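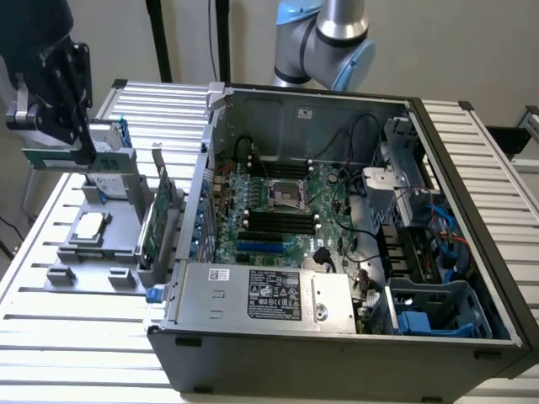 *Dell tower, side panel off, CPU socket empty. Parts tray at left.*

# Grulten parts notes

Working notes for the tower rebuilds at Hondisden. Text files plus one picture. Started November 16, 2002, still patchy, fix what you find.

## Whats in here

- `cases.txt` -- one line per case, shelf number first
- `parts.txt` -- drives, cards, CPUs, memory
- `pulled.txt` -- anything taken out and not put back
- `dead/` -- old lists, don't edit

600 lines in `parts.txt` right now. Cap is 2,000, after that the label printer script chokes. Split the file before then.

## Line format

 shelf | part | came from | state | initials

State is `ok`, `bad` or `?`. Blank means nobody looked yet. Please don't write "fine".

## The tray

Gray plastic, molded pockets and raised holders. Goes left of the case, case on its side, open side up.

- hard drive stands upright at the back, blue rails stay on
- expansion card vertical in its slot, on the side nearest the case
- square recess toward the front is for the CPU

Don't stack anything on the CPU recess. Screws go in the Sellico cups, not in the tray pockets.

## Order

1. Write the case line first
2. Lever up, CPU in, lever down
3. Memory. Check the white tabs at both ends are closed
4. Cards, bracket screw in before you move on
5. Drive last -- slide it in on the rails, then cables
6. Panel on, update `pulled.txt`

Going the other way (teardown) just reverse it.

## Known problems

- Shelf 17 is listed twice. One of them is the Macaraeg lot, not sure which
- `came from` is empty for most of the January parts
- drive sizes are mixed, some in GB and some just a model number
- 200 or so lines was the plan for `pulled.txt`, its well past that. needs a clean out
- memory in the Macaraeg lot was never tested, treat as `?` even where it says `ok`

## To do

- one naming style for cards. "video", "vid" and "graphics" are all in there
- add a column for rail color
- print new tray labels, old ones are peeling off
- move the Sellico order sheet in here -- still on paper

## Use

Copy it, change it, whatever. If you correct a line put your intials at the end so we know who to ask.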